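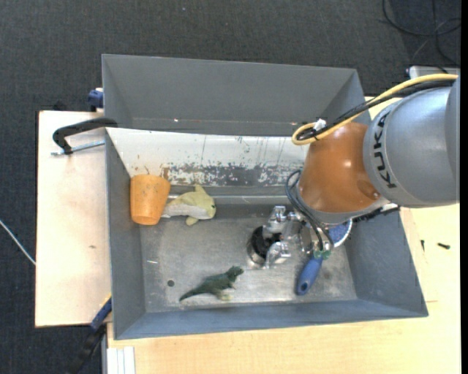 The Casel practice bin, clamped down with a mixed load in it.

Casel Practice Bin – metal, table-mount

I run the picking class at Ritimura with Dewanti Pasaribu, and this is the bin we use every week, so when Prikedau asked me to write the page for it I said yes before they'd finished the sentence!

It's a big gray metal bin in two parts: a main working area in front, and a second compartment at the back with a slanted white panel between them. My students sort from one to the other (or they try to – the first month is mostly dropping things). The walls slope, and that's what makes it such a good teacher. A toy that slides up against one is a whole different problem from a toy in the middle of the floor.

The paint does wear. Ours has flaked along the bottom of the panel and there's a bit of rust, and I really don't mind, but if you want yours pretty, ask for the bare finish.

What to put in it? Anything! We like plush toys, a plastic cup, a dinosaur, brushes with handles. Korkor Nyarko's team swears by soft things for beginners. I'd throw in something round and annoying by week two.

Fixing it down: use clamps on the rim, and check them before every session. Clamps are not included, sorry.

Price: 779 for one, with 2 spare floor plates. Clubs ordering for the Saragih Cup in October can get theirs held with a deposit of 100. We have 16 left from this batch, and orders placed by Fri 25 April ship together.

Questions go to Malcolm Tapley at the Prikedau shop – he packs them himself and knows the bolt sizes by heart.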